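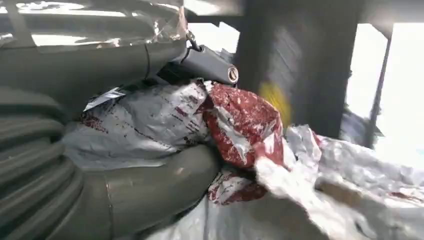 Questions people ask me about the heads of state of Gurkley

I've been keeping this list of Gurkley's presidents and acting presidents for a good while now, and the same questions land in my inbox again and again. So I've put my answers in one place. If yours isn't covered, write to me and I'll get to it when I can (evenings, mostly, after dinner).

Where is Gurkley, and why does it have a president at all?

It's a small island republic, and it has a president because the old governor's job was turned into one at independence. The powers hardly changed on the first day. The governor's desk stayed where it was, and so did most of the clerks. The real changes came with the second constitution, when the president lost the right to dismiss the assembly without a vote.

Who was the first president?

Galanis. You'll see older books give his title as "Chief President," and that comes from a bad translation of the oath. I use plain "President" for everybody on the list, him included. He'd been a harbor judge before he went into politics and people went on calling him "the Judge" long after he'd left the bench.

Was Vasiliki Zacharopoulos elected or appointed?

Both, at different times, and I get more mail about her than anyone else! She was speaker of the assembly when Galanis resigned, and under the first constitution the speaker stepped in until a vote could be held. So her first spell was as acting president. She then ran in the October election and won it by 138 votes, and after the recount it was still 138. I count the acting spell and the full term as two entries. Some lists run them together, so their numbering ends up one behind mine from that point on.

Is an acting president a "real" head of state?

I say yes. An acting president in Gurkley signs bills, receives ambassadors and commands the coast guard, same as anyone else in the chair. The one thing they can't do is call a referendum. I mark them with the word "acting" and leave them in the main list, because I found it very confusing as a reader when they were tucked away in a footnote.

What was the Council of Three?

For one winter there wasn't a president. The assembly couldn't agree on a name, the acting president's time ran out, and three members of the assembly shared the office and took turns chairing. I list them together on one line. Two were from the fishing towns and one was from Husico, the inland district, and most of the arguing was over the Husico road. I have a whole folder on that road - ask me only if you have an afternoon free.

How many votes does it take to get on the ballot?

It's signatures, and you need 1000 of them, with at least 68 from each district. The district rule came in with the second constitution. Before that you could gather the whole lot in the capital, and people did, sometimes in the one market square. Husico had complained for years that candidates never bothered to make the trip.

Did Fotini Economou serve one term or two?

One full term, and a short stretch of a second. She stepped down partway through for her health and her deputy finished it out. The official register prints her dates as if she'd served both terms in full. I've written to the registry about it and got a very polite letter back, but the register still says what it said before. My list goes by the day she handed over the seal.

Why does the list have gaps between some of the dates?

Usually it's the difference between the election and the swearing-in. The oath is taken at noon, and until then the outgoing president is still president. In the early years the clerks weren't careful about this and wrote down whichever day they remembered. Where I can't settle a date from the assembly minutes, I leave a question mark.

Where does the president live?

At Flostora, the old governor's house up the hill from the harbor. Galanis never moved in (he liked his own kitchen) and used it only for receptions. Economou opened the gardens to the public and they've stayed open since.

Is there a term limit?

Two terms, and they don't have to be back to back. Time served as acting president doesn't count toward the limit.

Can I use your list for a school project?

Sure, go ahead! Please copy the question marks along with the dates. The printed booklet has all the same entries plus the deputies. I had 2000 run off and there are still boxes of them in my hallway, so send me your mailing address and I'll put one in the mail.

I think I found a mistake. What should I do?

Tell me, please. Let me know which entry it is and where you saw the other version, with a page number if there is one. A scan of a newspaper is great, and family papers are even better - the name of the third Council member was misspelled here until his granddaughter sent me his assembly card.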